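Frequently asked questions

Last updated 2021-06-10

I get the same handful of emails about my sourdough starter by post, so I've put the answers on one page. If yours isn't covered, drop me a line and I'll get back to you (usually in the evening, once the ovens are off).

What do I get in the envelope?

A flat packet of dried starter flakes, which I've named Tornard after the lane where I first got it going, plus a folded sheet of instructions. There's enough in there for 2 attempts, so don't panic if the first one goes wrong!

How long does it take to wake up?

Most people see bubbles within a few days. Mine always looks completely dead on the second morning and then goes mad overnight. Keep feeding it, keep it somewhere comfy and leave it be.

Which flour should I use?

Strong white is fine, and a spoonful of rye gives it a real kick. I feed mine half and half. Please don't use self-raising – I've had some very sad emails.

What's the difference between Tornard and Skimis?

Skimis is my rye starter. It's sharper, thicker and a bit slower, and it makes a lovely dark loaf that keeps for ages. If you've never baked sourdough before, go for Tornard.

Can I keep it in the fridge?

Yes, and I'd tell anyone who bakes once a week to do just that. Feed it, give it an hour on the worktop, then pop the lid on loosely and put it at the back of the fridge. Take it out the night before you bake.

There's grey liquid on top. Have I killed it?

Nope, it's hungry. Pour the liquid off or stir it back in, then feed it. Pink or orange streaks or fuzzy mould are another matter, and then the whole lot goes in the bin.

How much water should I add?

I use the same weight of water as flour, so 60 g of each for an ordinary feed. Weigh it if you can. Cups drive me up the wall.

What oven temperature do you bake at?

Mine goes on at 205 in a fan oven, with the lid on the pot for the first half. Ovens vary such a lot, so go by the colour of the crust and write down what worked. 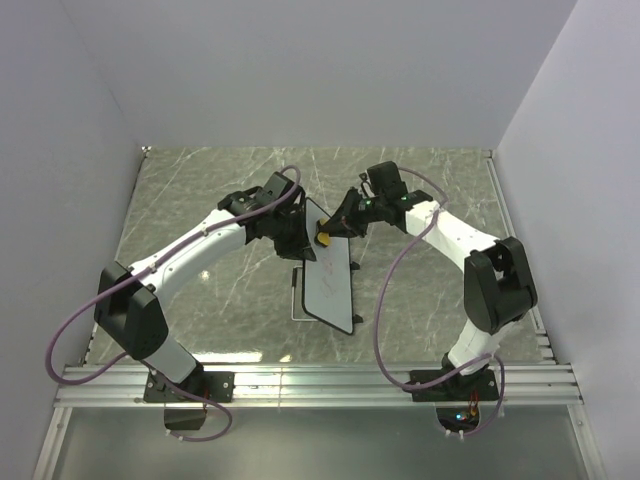

Same goes for proving times, by the way. A cold kitchen can add hours, and in October I often leave the dough overnight without a second thought.

Do you post abroad?

Not at the moment, sorry. I may look at it again in October.

Can I share my starter with friends?

Please do! Scoop some into a clean jar, feed it and hand it over.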